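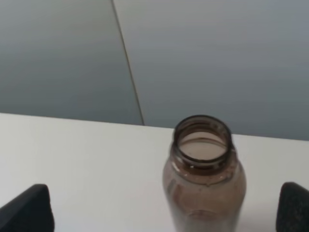
Irina Olteanu replied that brown bottles can't be reused for anything, the smell stays in the plastic. I've been reusing mine since March.

1 min read

Rinse twice, then fill with warm water and 2 spoons of baking soda. Leave overnight with the cap off. Wash the cap separately, the smell is mostly in the liner.

Search this site Search

Mine hold plant feed and diluted floor soap. Nothing we eat or drink goes in them.

I write the contents on masking tape, low on the body where my hand doesn't rub it off.

Lost caps: Wunley sells a bag of 50. Check the thread before ordering. My first bag didn't fit.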